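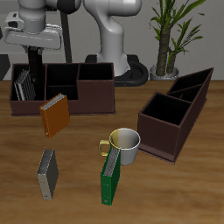 ## 4. Teaching by subtask, and what it bought us

I'll say up front that I didn't expect this part of the project to work as well as it did. We started with 176 full demonstrations of the tidy-the-desk task in Flomport, our simulator, all of them driven by a person with a hand controller. The plan was to clone those end to end and be done by November. The cloned policy was fine at reaching and terrible at everything after that, mostly because a binder that's two degrees off when you grab it is a lot more than two degrees off by the time you're trying to slide it into a slot.

So we cut every demonstration into pieces. A piece begins when the gripper starts toward an object and ends when the gripper lets go and backs off, and each one is stored in the coordinates of the object it cares about (the binder for a pick, the organizer for a place). After that you can move the organizer wherever you like, carry the piece along with it, and replay it. We call the replay tool Katumus. It threw away any run where the binder fell over or ended up outside the compartment, and what was left came to 649 new trajectories, which is a pretty nice return for one long evening of compute.

### 4.1 What the policy gets to see

The policy takes two camera streams plus joint angles. One camera looks at the whole table and the other rides on the wrist, pointed out between the fingers.
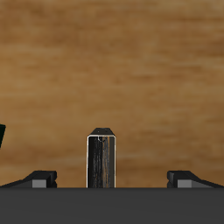 We went back and forth on the resolution of that wrist stream for weeks. Small images train fast, and for the reach they're plenty. For the last bit before the grasp they're awful, and our first Mamani runs (Mamani is the policy network, a fairly plain transformer with action chunks) would close early and knock the binder flat. Doubling the wrist resolution and leaving the table camera alone fixed most of it. I also tried feeding in depth. It helped in training and did nothing I could measure in testing, so it's out.

### 4.2 Moving the organizers around

Rotation turned out to be the hard axis. Sliding an organizer left or right barely bothers the policy, but turn it and the wrist has to turn too, and now the arm is flirting with its joint limits.

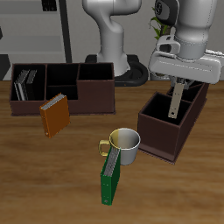
For each replay we sample a new position and heading for both organizers, check that they don't overlap, and solve for the arm. The first version sampled headings evenly, which wasted a lot of runs on poses the arm couldn't reach at all. We now draw most of them from a narrower range and keep a few wild ones. The smaller organizer gets the wider range of the two, so a diagonal placement with the gripper reaching down into the front compartment is the kind of case we care about, and the mug is a real nuisance there — it sits close enough to the box that a sloppy wrist path will clip it. We count any contact with the mug as a failure, even if the binder goes in perfectly. That's stricter than the Grulteck benchmark rules we borrowed from, and our numbers look worse for it.

### 4.3 Results

We tested on 136 layouts that the policy had never seen, with the same layouts for every method. Training on the replayed set beat training on the original demonstrations alone, and the gap grew as the organizers were turned further from square. Mixing both sets did a little better than either one, though I wouldn't bet much on that difference. We trained each setup with 4 random seeds and the spread between seeds was bigger than I'd like.
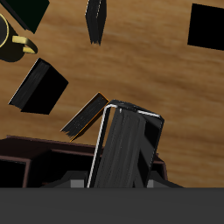 **Figure 4.** Wrist view in Flomport, with an upright book between the gripper's finger tips and part of the shelf unit behind it.

The failures that remain are mostly about the grasp. If the fingers close too near one corner, the object pivots during the lift, and the place piece has no idea that happened. Replay can't teach a fix for this, as every source demonstration had a decent grasp in it to begin with. We tried nudging the grasp point at random during replay and kept the runs that still succeeded, and that helped some, but the policy also got more timid and took longer to commit. Section 5 looks at adding a short regrasp piece instead, recorded on purpose from bad starts.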